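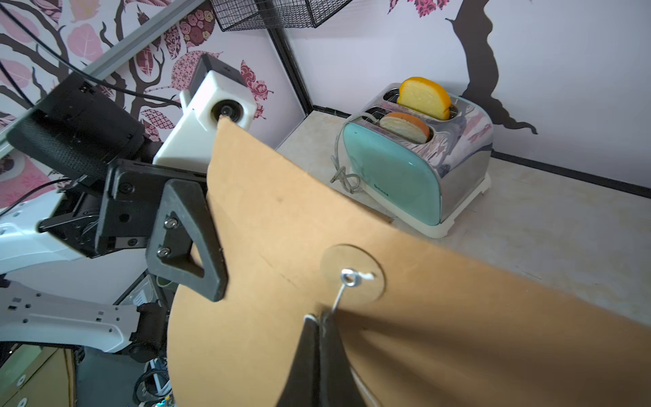
The two arms and their bit of cardboard, with the toaster behind. Hesska open day.

25 April 2023

Went to the open day at Hesska after all, having said I wouldn't. The bus to Hilside took an age and then there was a walk along a road with no pavement, so I arrived cross, which should be taken into account when reading the rest.

They had us sign in and wear a sticker. Then a talk, with slides, about the kitchen of the near future. I have been hearing about the kitchen of the near future since I was at school. The word "soon" came up a great deal. When a man in the second row asked what soon meant he was told October, and when he asked October for what, it was October for the next open day.

The demonstration was in a made-up kitchen at the back, a worktop with papered walls on two sides. Pink leaves and flowers on one, a tree in blossom on the other. I liked the paper more than anything else I saw today and would have it in the hall. On the worktop was a toaster, chrome with a mint green front, and in it two slices of toy bread. Toy bread! I had pictured breakfast being made. I suppose real bread makes crumbs, but so does my kitchen, and that is where they want to sell me one of these.

What the arms were working on was cardboard. A big board of it with a smaller disc glued on, a metal eye hook through the disc and a thin wire coming off the hook. One arm had the board pinched with the wire trapped against it, and the other was pressing on the left edge. I watched this for a good while. The young woman giving the commentary said two hands on one object was the hard part, and I believe her, but she then said it three more times and I began to feel I was being asked to clap for it. A child near me asked what the cardboard was for. The answer had the word "task" in it twice and left both of us no wiser.

The fingers are odder than I expected. The one on the left is a black triangle with a triangular hole through it, held on by two silver screws, like something off a pushchair. I had imagined something more like a hand. There is a little white camera by the wrist, boxy, and I caught myself standing up straight for it.

We got 10 minutes at the rail and then the next lot were let in. I asked who had told the arms what to do, and whether a person in another room was doing it. This got a proper answer, to be fair: sometimes yes, and they use those goes to teach it. Was it yes today? She would have to check. I waited by the door afterwards and she didn't come back, though there was a queue for her and I may be being unkind.

The leaflet says Lumodow (that's the name for the whole scheme, I think, it was never explained) has done 200 household jobs. It doesn't say how many times each, or how many of them went wrong. I did ask at the desk. They gave me a second leaflet, the same one.

Tea was £4 with a biscuit. The biscuit was good.

I will say that the thing moved more quietly than I thought it would, and that I stayed at that rail until I was moved along, when I could have gone and sat down. So I was interested. I just can't get from a piece of cardboard with a hook in it to somebody doing my washing up, and the people who could have walked me through it were busy with the slides.

Missed the 108 coming home and had to go round by Sutter. Rang the boiler people from the stop, no answer. Potatoes and the last of the ham for supper. Must find out who makes that blossom wallpaper.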